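ハンドグリッパーの爪が閉じたまま戻らない(毛足の長い布をつまむ作業中)

手持ちグリッパーで布たたみの作業を記録してるんですが、昨日から爪の動きがおかしくて困ってます。とりあえず写真貼ります。

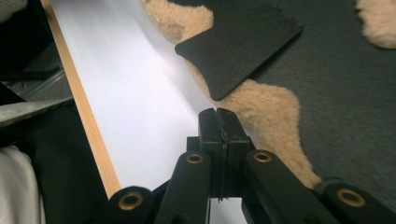

グリッパーの先端とリンク部分。奥がいつもの生地です

投稿者:もこもこ担当

はじめまして。手で持って使うタイプの平行リンクのグリッパーで、布を持ち上げたり裏返したりする作業を毎日やってます。集めたデータはあとでロボットアームの学習に使うそうで、私はひたすら布をつまむ係です(笑)

症状なんですが、レバーを握ると爪は普通に閉まるんです。でも放しても開かない。というか、ちょっとだけ開いて途中で止まる感じです。指で外に引っぱってやると「カクッ」と戻ります。最初は10回に1回くらいだったのが、昨日の午後はもうほぼ毎回になっちゃって、作業になりませんでした。

使ってる生地は、濃いグレーの地にベージュのもこもこした部分が入ったやつで、牛柄みたいな見た目です。このもこもこがとにかく毛が抜けるんですよ!作業台が白いので、終わったあと見ると細かい毛がびっしりです。薄い布のときはこんな症状は一度もなかったので、毛が怪しい気はしてます。ただ、外から見た限りでは軸のところに毛が巻いてるようには見えなくて……。

本体はWurbergのハンドグリッパーで、記録アプリのカウントは昨日の終わりで1797回でした。油は一度もさしてません。さしていいのかどうかも分からないです。

あと、ちょっと怖かったのが、戻らない爪を左手で開こうとしたときに、急に動いてリンクの間に指の腹を挟みました。血は出てないけど結構痛かったです。同じことになった人いますか?自分で分解しても大丈夫なものでしょうか。保証がどうなるのかも気になってます。

投稿者:Viola Zuccaro

指、大丈夫ですか。まずそこです。次からは引っかかっても素手でこじらないでください。私も前に同じことをやって爪が紫になりました。木の割りばしとか、細いヘラで外から軽く押してやれば十分です。戻りばねの力がたまっているところに指を入れるのが一番まずいです。

で、本題。写真だと腕のところに真鍮色の輪が見えますよね。そこが回転の中心になるブッシュで、私が見た中では、毛の引っかかりはだいたいここで起きてました。外から見えなくても、腕と腕が重なってる隙間の奥に細い毛が入り込んで、フェルトみたいに固まってることがあるんです。私も最初は「何もないじゃん」と思って3日くらい無駄にしました。

うちでやってる手順を書いておきますね。

モーターや電池がつながっているタイプなら、先に必ず外す。
爪を閉じた状態と開いた状態の両方で、ブッシュのまわりにエアダスターを吹く。顔に向けないこと。目に入ると結構つらいです。
先の細いピンセットで、リンクの隙間から毛を引き出す。1本出てくると、ずるずるっと続いて出てくることがあります(ちょっと気持ちいい)。
そのあと、何もつままずに100回くらい空打ちする。

空打ちで一度も引っかからなければ、たぶん毛です。それでも途中で止まるなら、ブッシュの摩耗か、ねじの締まりすぎか、戻りばねのへたりを疑ってください。見分けるには、レバーを握らずに爪をゆっくり動かしてみて、いつも同じ位置で重くなるかどうか。同じ位置なら摩耗か変形っぽいし、毎回違う場所ならまだゴミが残ってる気がします。

油は、私は反対です。毛の多い布で液体の油を使ったら、半日で真っ黒な団子ができました。しかも生地に油がつくと、白い台にまで跡が残って悲惨です。さすなら乾くタイプの潤滑剤を軸にほんの少し、それもメーカーに聞いてからがいいと思います。

分解と保証のことは機種と買い方で違うので、私からは何とも言えません。ねじを外す前に販売元へ動画を送るのが早いと思います。症状が出てるところを10秒くらい撮れば話が通じやすいですよ。

それと、引っかかってた間の記録データ、別に分けておいたほうがいいです。手は開いたつもりなのに爪が閉じてる、という記録が混ざると、学習させる人があとで泣きます。うちは一度それで225本を見直すことになりました。

投稿者:skotau_user

うちはSkotauのやつだけど掃除したら直った。作業前に生地をコロコロしとくとだいぶ違う。

投稿者:もこもこ担当

お二人ともありがとうございます!さっきピンセットでやってみたら、右側の軸の奥からベージュの毛が出てきました。ずるずるっと、本当に出ました(笑)

空打ちは100回やって、引っかかりが4回。前よりずっといいけどゼロにはならなかったです。重くなる場所は毎回ばらばらだったので、まだ中に残ってるのかなと思ってます。明日もう一回掃除して、だめなら動画を撮って販売元に送ります。昨日の午後のデータは、担当の人に言って別フォルダに移してもらいました。指はもう痛くないです。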